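A Firm Handshake, for a Price

The pitch from Sengar is simple enough. Stop teaching robots with expensive arms and joysticks. Put the gripper in a person's hand, let the person do the chore, and let the software learn from it later. A pair sells for 1240 dollars, cables included, and the company says anybody can be productive with them by lunch.

I have heard "by lunch" before. So has Ilse Gerlach, who runs the test bench at Brarnetley and has spent most of the year so far comparing hand-held grippers from Sengar and its cheaper rival, Hudis. Her standard chore is dull on purpose: phone, plastic box, lid. She wants 100 clean runs from each pair before she will say anything nice.

"People fall in love with the first ten," she told me. "Then their wrists start to hurt."

I tried it. Holding a phone with two sets of black fingertips is a bit like eating soup with pliers. You pinch along the lower edges, tilt, and hope. The cables hang down past your wrists and remind you they are there every time you turn.
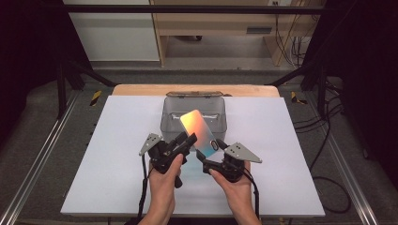
What the numbers leave out

Sengar likes to quote 697 recorded runs from its own lab, and the sheet I was given doesn't say how many were thrown away. Gerlach throws away plenty. A run where the phone slips is gone, and so is one where the operator stops to think, though I would argue a robot could learn something from that.

Hudis charges 500 dollars a pair and makes fewer promises. Its fingers felt looser to me, and I dropped more. Gerlach prefers the grip on the Sengar pair but not the weight - she swaps operators every half hour.

Then there is the part where an arm has to repeat all this by itself. Brarnetley plans to try that with Somia's controller in January. Until then, what we have is a person putting a phone away slowly.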